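FOR IMMEDIATE RELEASE
8/18/23

Fikcombe Toy Library Opens Its Doors on Ouellet Street

FIKCOMBE – Families in Fikcombe will have a new place to borrow toys, puzzles and games when the Plikix Toy Library opens in the old shoe shop on Ouellet Street, and we could not be happier to tell you about it. The library begins with 316 items on its shelves, nearly all of them given by local households who had kept a favorite in a closet long after the children had grown up and moved away.

Membership is free for anyone who lives in town. Each family may take home up to four items at a time and keep them for 10 days, and if a little one simply can't part with something, it may be renewed once at the front desk or by phone. There are no late fees. Missing pieces happen in every house (they certainly happen in ours!), so we only ask that you tell us when you bring a box back, and we will do our best to find a match.

"I started collecting in March with two shelves in my own hallway, and by the summer I couldn't reach the coat hooks," said Rhona Innes, founder of Plikix. "People have been so generous, and so many of them stayed for a cup of tea and told me who used to play with what. I want every child on every street here to have something new to open up on a rainy afternoon."
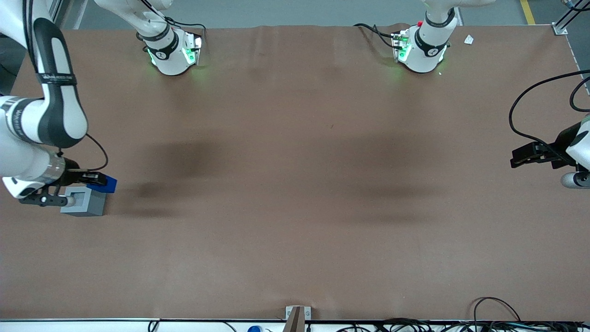 Building toys make up the largest part of the collection, and they are the part we expect to be borrowed first. There are sets for toddlers with big, chunky pieces, sets for older children who like to follow a plan, and a good many mixed tubs for those who would much prefer to make it up as they go. It takes very little to get going – a blue rectangular block, a gray square one to go under it and a clear stretch of table will do nicely. Grandparents tell us they enjoy these tubs every bit as much as the children do, and we have set aside a low table by the window where anyone is welcome to sit and try one out before taking it home.

The library will also host Uselness, a relaxed play hour with no lessons, no prizes and nothing to finish. It is meant for children under eight and the grown-ups who come with them, and there is no need to sign up. Coffee and juice will be on the side counter, and strollers can be left just inside the door.

Donations of clean toys in good working order are always welcome at the front desk during opening hours. We are especially short of floor puzzles, wooden trains and board games for two players.

Media contact: Rhona Innes, Plikix Toy Library, Ouellet Street, Fikcombe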